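Stindell Opens Tool and Household Lending Counter in Partnership With Resa

STINDELL, Wednesday, October 21, 2026 - Wistix, the household goods supplier, and the Resa Community Lending Program today announced the opening of a shared lending counter at the Christodoulou Building in downtown Stindell. The counter will lend basic hand tools, bedding and storage items to residents who are moving into a new home or making small repairs to the one they have.

The counter opens with 451 items in its catalog. Residents of Stindell may borrow up to 4 items at a time and keep them for 2 weeks. There is no charge for borrowing, and no deposit is required for hand tools.

"People who have just moved often need a screwdriver and a warm blanket on the same evening," said Angeliki Sotiropoulos, director of the Resa Community Lending Program. "We have heard this from families for several years. We are pleased to be able to offer both from one counter, and to offer them in good condition."

Wistix has supplied the opening stock and will replace worn items during the first year of the agreement. Resa will manage the catalog, staff the counter and receive returns. The Christodoulou Building has provided the ground floor room under a lease that is renewed each December.

How Items Are Packed

Small items at the counter are issued in clear plastic bags. Staff are able to check the contents of a bag at the time of lending and again on return, and borrowers are asked to bring the bag back with the item. Larger goods, such as toolboxes and blankets, are lent without a bag.

Packing is done on a single table, with the goods for each order laid out together before they are entered in the catalog. Blankets are folded before they go out. Toolboxes are closed and latched, and any knife is to be handed over with the blade drawn fully into the handle.
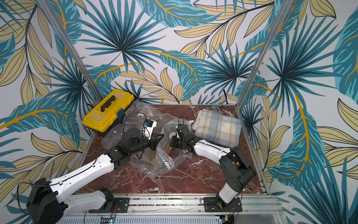
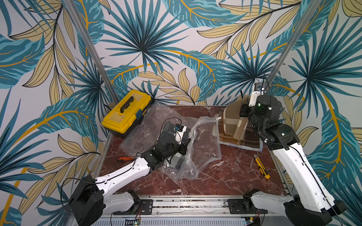 A yellow toolbox, a folded plaid textile and clear plastic bags on the red-brown marble tabletop.

What Residents May Borrow

The opening catalog is divided into tools, bedding and storage. The tools section includes screwdrivers, utility knives, tape measures, pliers and hammers, which may be borrowed one by one or as part of a toolbox. The bedding section includes throws, blankets and pillowcases. Storage items include toolboxes, lidded bins and zip-top bags in several sizes.

Power tools are not part of the opening catalog. Resa will review requests for them after the first winter season.

Borrowers must be 18 or older and must show proof of address in Stindell on their first visit. Utility knives and other bladed tools are lent only to the person named on the account. Items that are damaged in normal use should be returned as they are, with a short note for the staff. There is no fee for normal wear.

"Our part in this is a practical one," said Banafsheh Tabrizi, regional manager at Wistix. "A blanket that is lent many times has to be washed many times, and a toolbox has to close properly every time it comes back. We chose the stock with that in mind, and we will look at it again with the Resa staff each month - including the items that nobody has asked for."

Returns and Care

Returned tools are wiped clean and checked before they go back on the shelf. Blankets and other textiles are washed after every loan and are not available again until the following working day. Residents with allergies may ask the staff which detergent is used.

Late returns do not carry a fine. An account with an overdue item is paused until the item comes back or is reported lost.

Donations

The counter will accept donated hand tools and clean blankets beginning in December. Donated tools should be free of rust and complete, with blades drawn in or covered. Donated textiles should be washed and folded. The first 100 households to donate an accepted item will receive a storage bin from Wistix.

Electrical goods, mattresses and opened packages of hardware cannot be accepted.

About the Resa Community Lending Program

Resa is a nonprofit lending program serving residents of Stindell. It keeps a public catalog of household goods and works with local suppliers and property owners.

About Wistix

Wistix supplies hand tools, storage goods and home textiles to retailers and community organizations.

Press inquiries may be directed to the office of Angeliki Sotiropoulos at the Resa Community Lending Program, Christodoulou Building, Stindell.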